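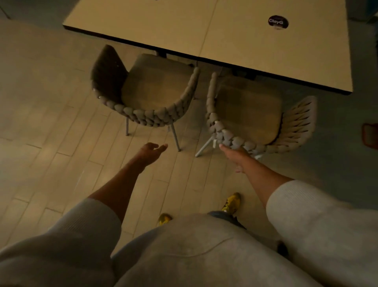
Meriem Abou Zeid wrote that her robot vacuum, a Gomov, jammed under the dining chairs and ran its motor until the belt smelled burnt. Mine did the same in May — one brush, one belt, 25 dollars.

**Before a run**

- Pull the chairs out from under the table.
- Pick up cords and loose rug fringe. 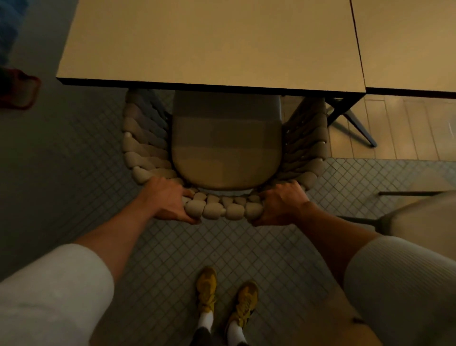
Lift a heavy chair a little as you move it, and leave a wide lane between the legs.

If the robot jams anyway, switch it off at the main switch before you touch the brush. Pause is not off — mine started up again in my hand.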